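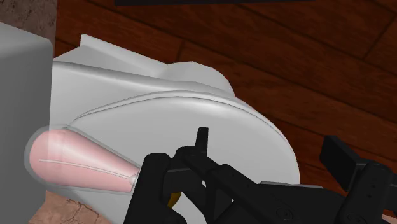

Sim viewer, bathroom scene, seed 837: finger up against the edge of the lid, pink handle off to the left.

Subject: Flush task times out, planner keeps going for the lid
Component: Tredby planner plugin / Dorus scene loader
Status: Closed (workaround in, proper fix pending)
Assigned to: Colm Madigan

Opening post

Hi Colm, me again, sorry! I've got the flush task running in the Onholm bathroom scenes and most seeds are lovely, the arm comes down, takes hold of the fitting behind the handle and turns it, job done. Then there's a handful where it wanders over to the toilet lid and sort of nuzzles it until the episode hits the 300 step limit. Seed 837 does it every single time, so that's the one to use if you want to see it for yourself.

What I get in the log is this, over and over:

tredby: goal reached within tolerance
task: handle_angle 0.00, not satisfied
tredby: replanning (reason: task not satisfied)

So the planner thinks it's where it was told to be, and the task checker thinks nothing has moved, and the pair of them just go round in circles. No errors, no warnings, exit code is fine. I only noticed when I went through the failed runs in the viewer with a cup of tea.

Things I've tried already:
Restarted everything (of course).
Cleared the scene cache.
Dropped the approach speed by half. Same result, only slower.
Swapped the grasp from side-on to top-down. Same result.
Rolled Tredby back to the August build. Same result, which makes me think it isn't Tredby at all, but I've been wrong about that before.

Config is the stock one except for the goal tolerance, which I'd loosened a bit for the drawer tasks and forgotten about. I've put it back now and it made no odds.

Reply from Colm, 10:40

Can you turn on goal frame drawing and tell me where the axes land on 837, and then on a seed that works? Also please check whether the handle is on the same side of the tank in both. I have a suspicion.

My reply, 11:25

Ooh, all right. On the good seed the goal frame sits bang on the hub. On 837 it's over the lid, hanging in mid-air a little above the surface, with the z axis pointing down. Which explains the nuzzling: the planner is doing exactly what it's asked and the lid happens to be in the way.

And yes, you're right about the sides! I went through my list of failures and they're all from scenes where the loader has mirrored the fixture. Not every mirrored one fails though, which is the annoying bit. Three of them go through without a hitch, and I've no idea why those are special.

One more oddity while I'm here. If I print the handle pose from the simulator directly and then print what perception is handing to the planner, they don't match on 837. The rotation agrees and the position is off sideways. I'd assumed perception was reading ground truth in this setup, so they ought to be the same number twice.

Reply from Colm, 12:05

They are meant to be the same. Perception in ground truth mode doesn't look at the cameras at all, it asks Dorus for the named frame. Could you bypass it and feed the simulator pose to the planner by hand? If the grasp works, it's the frame lookup and we can leave the planner alone.

My reply, 14:10

Done, and it works! Hard-coded the pose from the simulator, left everything else as it was, ran 837 and the fingers went straight to the hub. I ran it again with the gripper force turned down to the default, in case I was only getting away with it because I'd cranked that up last month, and it was happy with that too.

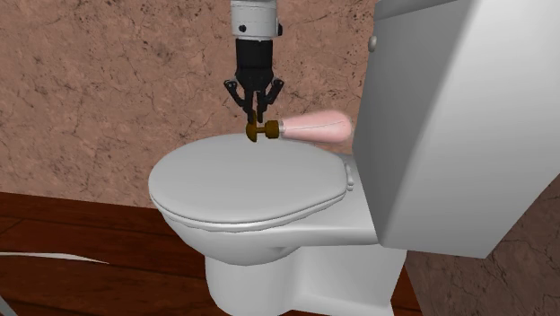

The turn itself still needed a nudge, mind you. With the pose fixed the arm tried to rotate the handle the wrong way and stalled against the joint limit, so the axis sign is coming through unflipped as well. I put a minus in front of it and got handle_angle past the threshold with loads of steps to spare.

So my reading is that when Dorus mirrors a fixture it moves the geometry and the collision shapes, but the named frames hanging off it are left where they were in the original. The lookup then hands back a perfectly tidy frame in the wrong place. Does that sound right to you? I had a poke about in the loader and there's a function called mirror_fixture which loops over bodies and joints, and I couldn't find anything in there that touches sites.

Reply from Colm, 14:50

That sounds right, and I've found the other half of it. Your three good ones were saved out of the old Ticona scene set, where the mirrored fixtures were baked in at export with their own frames. The loader never touches them. Everything mirrored at load time is affected. I'd expect the tap scenes to have the same trouble.

My reply, 15:30

They do, I've just checked. The taps were passing because the knob is nearly in the middle of the basin, so a mirrored frame lands close enough that the gripper bumps it round anyway. I'd been counting those as successes, which is a bit embarrassing, and I'll have to rerun that lot before I send anybody the September numbers.

Workaround for anyone else who lands on this ticket: in the task config set frame_source to body instead of named, then add the grasp offset yourself. You need to flip the offset on the mirrored axis, and flip the joint axis as well or it'll stall like mine did. Mine looks like this:

frame_source: body
grasp_offset_mirrored: true
axis_sign: from_joint

axis_sign: from_joint only exists in the current build of Tredby, so if you rolled back like I did, roll forward again first. I spent twenty minutes wondering why it was being ignored.

Final note, 16:45

Reran all the failed flush seeds with the workaround. All passing apart from 2, and both of those are the arm running out of reach because the base gets spawned too far back, so I'll open a separate ticket for them. Colm's going to patch mirror_fixture to carry the named frames along and add a check that shouts if the frame and its parent body end up further apart than they were before mirroring.

Happy for this to be closed. I'll take my override out once the patch is merged. Thanks Colm, owe you a pint!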